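Student projects > Two-arm sorting task, school club (Setier group)

dalbello_m
Posted in January, 16:40

Good afternoon to everybody. I am Morena Dal Bello, I follow the robotics club of a technical school and I write in English because this forum is in English, so please be patient with me. We are 2 teachers and a group of students between fifteen and eighteen years old.

Our project for this year is a sorting task. The arms must take small objects from one basket and put them in another one, and then the students train a policy from the episodes they recorded by teleoperation. We have 428 episodes until now. The baskets are the problem. With the arm going down straight in the middle everything is fine, but when the object is near the wall of the basket, the fingers touch the rim and the episode is lost. On the last evaluation we made 32 trials and 28 were good. All the bad ones were near the wall.

My question: is it better to record more episodes with the objects near the wall, or to change the basket for one with a lower wall? The students are divided and I am also not sure.

rizzi_bench
Posted 17:05

Change the basket. You are fighting geometry. A gripper that wide inside a box with steep walls will always hit something. We used the Rizzi trays in our course, flat with a small lip, and the problem was gone in one afternoon.

Komalier
Posted 17:31

I don't agree with rizzi_bench. If the rules of the task say basket, a tray is a different task. 28 out of 32 is already good for a school. How many of the 428 have the object near the wall? If the students always put it in the center because it is more comfortable, the policy has never seen a wall in its life.

dalbello_m
Posted 17:58

Komalier, you touched the sore point. I asked the students and they looked at each other. They did not write the start position for the first episodes. From now on they will write it in the notebook every time.

For rizzi_bench: the rules are ours, so we could change them, but the students already presented the project with baskets to the parents and they don't want to go back. I understand them.

g.negri
Posted 18:20

Hello, Guido Negri, I teach automation in Skonau. Two things from my experience.

First, the angle of approach. If your students teleoperate always with the wrist vertical, the body of the gripper arrives at the rim before the fingers arrive at the object. Let them tilt the wrist toward the center of the basket. It feels strange for the first episodes and after that they do it without thinking.

Second, the basket moves. An empty plastic basket weighs nothing and slides on a smooth table when you touch it. Did you fix it?

rizzi_bench
Posted 18:34

Tilted wrist also means you can hit the opposite wall with the elbow of the second arm. Just saying. I still think that the tray is the honest solution.

g.negri
Posted 18:41

Not if the second arm waits in a parked position. It is a matter of sequence.

dalbello_m
Posted 19:15

Thank you Guido, no, we did not fix it. We only have marks of tape in the lab notebook drawing, not on the table, and now I am a little ashamed to write it.

I try to explain the arrangement better. We work on a white table that is very glossy, and the big basket is the green one, with the slots in the side. 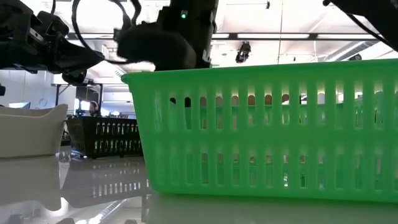 The students chose it for the color, in order that the objects are easy to distinguish for the cameras. I had proposed something matte and gray – they told me it was sad. For the next session I will ask them to stop the basket with double-sided tape under the bottom, and to do a short series with the wrist tilted, always from the same side, so we can compare.

Komalier
Posted 19:40

Good plan, but please change one thing at a time. If you tape the basket and tilt the wrist in the same session and the result goes up, you will not know which of the two helped.

dalbello_m
Posted 20:02

You are right. Tape first, same policy as before, and again 32 trials. Then the wrist. One of the older students asks if the reflections on the table can also confuse the policy. Has somebody tried with a cloth or with matte film?

g.negri
Posted 20:26

We tried a cloth – it made folds and the gripper pinched it two times. Matte film is better, but put it before you record and not in the middle of the dataset.

rizzi_bench
Posted 20:30

On the film I agree with Guido. On the tray you will all agree with me by spring.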